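Fisgate Row Residents' Association
Minutes of the September meeting
Posted under: Minutes, Residents

Meeting opened at 7:05 in the downstairs hall. I'm taking the minutes again, so apologies in advance for my spelling and for the fact that I can't write and eat pretzels at the same time. We had 26 people in the room, which is our best turnout since the parking fight, plus one household on speakerphone until their battery went.

1. Last meeting's minutes

Approved with one change. I had written that the Lerby Street gate would be locked at night. It should say that the gate would be looked at. Sorry to everyone who went out and bought a padlock.

2. Water pressure on the upper floors

This took up the first half hour and I think it deserved to. If you live on the fourth floor or higher you already know what mornings are like. One neighbor described rinsing shampoo out with a saucepan, and there were a lot of nods. The plumber from Meng came out twice over the summer and thinks the booster pump is fine but the pressure valve next to it is worn. A new valve is $900 fitted. We also had a quote for replacing the whole pump and it was so much higher that I'm not going to type it here and ruin your evening.

There was some back and forth over whether to wait until spring. The upstairs people were (understandably!) not keen on that. Someone on the ground floor asked if fixing the pressure upstairs would make it worse downstairs, and the answer from the plumber's note is no, it evens out.

Vote: go ahead with the valve. Carried, with two people abstaining. Money comes out of the repairs fund.

Action: I'll call Meng and get a morning slot. The water will be off for a couple of hours while they do it, and I'll put a notice in both elevators as soon as I know when.

3. Shared bathroom next to the hall

We've been going around and around on this one. The old bathroom is too small for a wheelchair or a stroller, the door opens the wrong way, and the fan sounds like a truck. At the last meeting we agreed in principle to redo it and then we all went home and did nothing, me included.

So this time we talked about layout. The main question is where the toilet goes. Keeping it on the existing waste pipe saves a lot of money, but several people felt it would be easier to get to with more space beside it. We also talked about flooring. Wood looks warmer, and there was real affection for it in the room, but at least three people have lived with a wood floor in a bathroom and had opinions. Vinyl was mentioned. Tile was mentioned, then the cost of tile was mentioned. 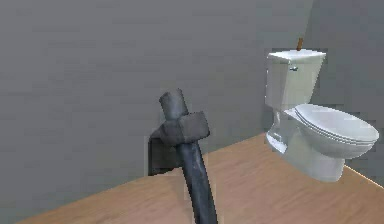
The other big topic was color. I was surprised how strongly people feel about gray! One side says it hides marks and goes with everything. The other side says we already have gray hallways, gray mailboxes and gray weather from November on, and could we please have a yellow wall or something. I'm with the yellow people but I did my best to stay out of it while holding the pen.

We didn't settle it. What we did agree:

The toilet stays on the existing pipe unless a builder tells us moving it is cheap.
The door gets rehung to open outward, whatever else happens.
Grab bars go in from day one and don't get left for a second phase.
We get three written quotes before talking about color again.

Action: two of our fifth-floor neighbors offered to chase the quotes. Thank you both, you know who you are.

4. The hall itself

Bookings are up, mostly birthday parties and the Fustis choir, who have asked to move to a later start. No objections as long as they're done by ten. They're good, by the way. If you've never sat on the stairs and listened to them you should.

We charge $38 for an afternoon and it was suggested we go to $40, mainly so that people paying in cash don't need change. This was the fastest vote of the night. Carried, all in favor. Anyone who has already booked pays the old rate.

Then we got onto furniture. The stacking chairs are on their last legs and two of them have to be kept away from anybody tall. One idea was to clear most of the stuff out and keep the middle of the floor open, with a small table or two against the wall for snacks and coats. Families liked this because kids can run around. The card group didn't like it because, well, they need tables. We ended up saying the folding tables stay in the closet and come out when they're wanted, and that the people who take them out put them back. I've underlined that last part in my notebook twice.
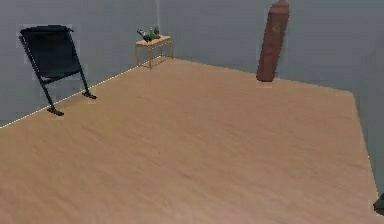 Wood floor, gray-blue walls and a small side table.

Someone asked if the floor could be sanded and resealed while we're at it. I said I'd find out the price and bring it next time. Please don't drag anything across it in the meantime, and if your kid's party involves scooters, take the scooters outside.

5. Lerby Street gate

It has been looked at. The hinge is bent and the latch doesn't catch unless you lift it with your foot, a technique about half of you seem to have worked out on your own. A neighbor on the second floor has a spare hinge and a drill and will have a go at it. If that doesn't work we'll pay someone.

6. Recycling

The blue bins are filling up two days before pickup. Flatten your boxes, please. I know I say it every meeting. There was a suggestion to ask the city for one more bin and everyone liked it, so I'll write to them. Pizza boxes with cheese stuck to them go in the regular trash.

7. Any other business

The stroller in the east stairwell needs to move by the end of the month. It's a fire route.

There's a set of keys with a green tag at my place. They were left on the radiator in the lobby. Knock if they're yours.

A request for a bike rack got pushed to the next meeting because we were running late and it needs a proper conversation about where it would go. Bring ideas!

Also a request that whoever is practicing the trumpet switch to earlier in the evening. The trumpet player was in the room and agreed right away, and got a round of applause.

Meeting closed at 8:50. Leftover pretzels went home with the card group.

Next meeting is in October, same place, same time. Send me anything you want on the agenda at least a week ahead, on paper under my door is fine.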